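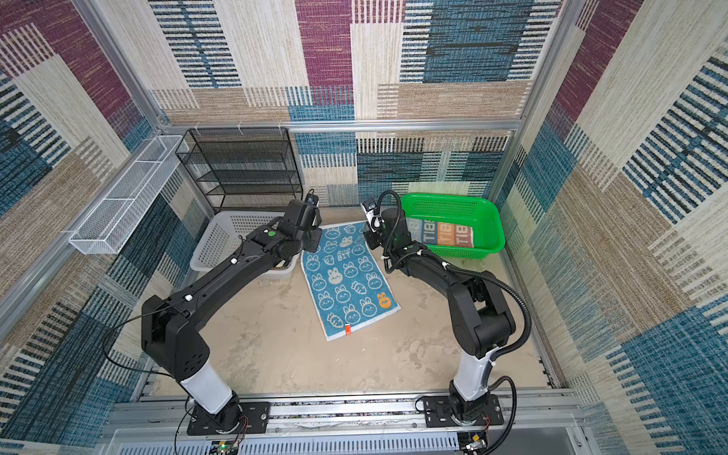 # Rakingate fold

The **Rakingate fold** is a way of folding towels and small household linen in which the long sides are turned to the middle, the piece is folded in half, and the closed edge is placed toward the front of the shelf. It takes its name from Rakingate, a district of the mill town of Grarkcombe, where it is said to have been standard practice in boarding houses. Supporters claim that it saves shelf space, protects the pile and makes towels last longer. The first claim has some support. The other two have very little.

## Method

The towel is laid flat with its better side down. Each long side is brought to the center line, leaving a small gap, and the short ends are then brought together. Thick towels are folded once more. Older instructions call for the gap to be "the width of two fingers," although they don't say whose fingers, and later writers have drawn it anywhere from a narrow crease to the width of a hand.

Smaller cloths are a weak point. A dishcloth folded this way makes a short, fat bundle that tends to open by itself, and most household guides that recommend the fold quietly drop it for anything smaller than a hand towel.

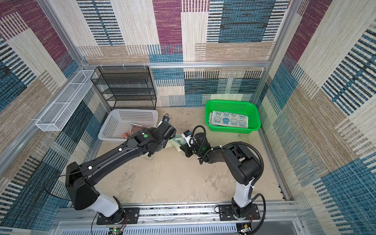

*A crumpled pale green cloth.*

## Origin

The usual story holds that landladies in Rakingate adopted the fold so that lodgers could not take a towel from the stack without leaving the rest out of line. No inventory, letter or house rule from the period has been found that mentions it. The earliest printed use of the name is in a leaflet from the Chmielewska laundry in Ridon, which sold pickup and delivery service and had good reason to offer its customers a fold with a history.

The leaflet says that the laundry handled "1,000 towels a day in the Rakingate manner." This figure has been repeated many times, often as if it described Rakingate itself. It describes one business, in a different town, and it comes from that business's own advertising. The building was small and there is no record of a night shift, so the number may well be the best day of a good season - or it may simply have looked impressive in large type.

A competing account treats the fold as a practice brought to Grarkcombe by ship's stewards. Grarkcombe has no harbor.

## Claims and evidence

### Shelf space

Towels folded in this way do sit in even stacks, and the closed edge makes it easier to pull one out. Any fold that gives a regular rectangle does the same. Comparisons that show a large saving have generally been made against towels that were not folded at all.

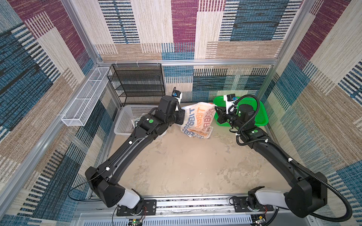

A household survey carried out in Grarkcombe in June is the source most often cited in favor of the fold. It collected 553 replies and reported that people who used the fold were happier with their linen closets. The questions were printed beside a drawing of the fold and a short text praising it, and closet size was not asked about. The report, issued in July 2022, also left out how many forms had been handed out.

### Wear and pile

The idea that folding toward the center "rests" the loops of terry cloth appears in nearly every guide. None of them explains how loops would rest. Wear in towels is generally put down to washing, drying heat and use, and time on a shelf is a minor part of it. Repeated hard creasing in one place might matter over many years, but in that case the Rakingate fold, which has more creases than a plain half fold, would come out worse.
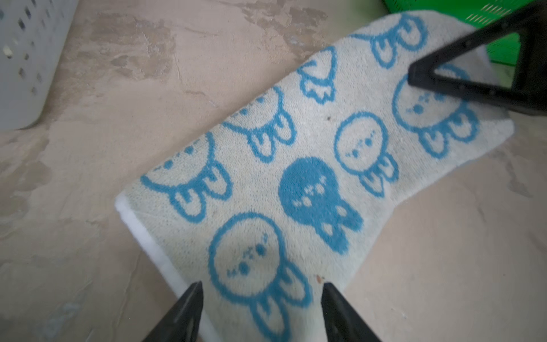

*White terry-cloth towel with a print of blue octopus-like creatures and a plain white hem strip.*

## Variants

One guide lists nine variants. Several differ only in which side is turned in first, and two appear to be the same fold drawn from opposite ends. The "Ridon turn," in which the last fold is tucked into the gap to form a packet, is the one most clearly distinct. It holds together well in a suitcase and is slow to do.

## See also

- Linen closet
- Terry cloth
- Hospital corner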